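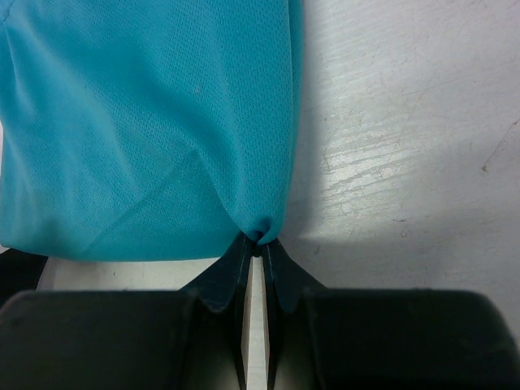 La mesa nueve

En el taller de Pravero doblábamos camisetas a mano, de pie, 200 por turno cada una. En septiembre pusieron el brazo en la mesa nueve, que era la mía. Las compañeras lo llamaron Zimo, por el nombre que salía en la pantalla.

Mi trabajo nuevo era mirar. Zimo bajaba los dos dedos negros, buscaba la tela turquesa y la pellizcaba. Si la soltaba, yo tenía que apretar un botón y escribir el motivo en una lista. «Resbala», escribía yo. «Resbala otra vez.»

La encargada nos explicó que el cliente, Maruyama, pedía más de 2,000 piezas al día y que ninguna de nosotras perdería el puesto. Le creímos a medias. De las 7 que éramos en mi fila, dos pidieron el cambio al almacén la misma semana.

A mí me costaba tener las manos quietas. La mesa estaba llena de rayas finas y yo conocía muchas, porque las había hecho con mis tijeras y con el anillo. Por la tarde, cuando paraban la máquina para revisarla, doblaba una camiseta sin que me la pidieran: mangas adentro, mitad, mitad.

Un día la encargada me vio.

—Hazlo más despacio —me dijo—. Quiero ver por dónde la agarras.

Le enseñé el sitio, cerca de la costura. Ella lo apuntó en su libreta y me preguntó si podía quedarme una hora más.

Le pregunté si la hora era pagada.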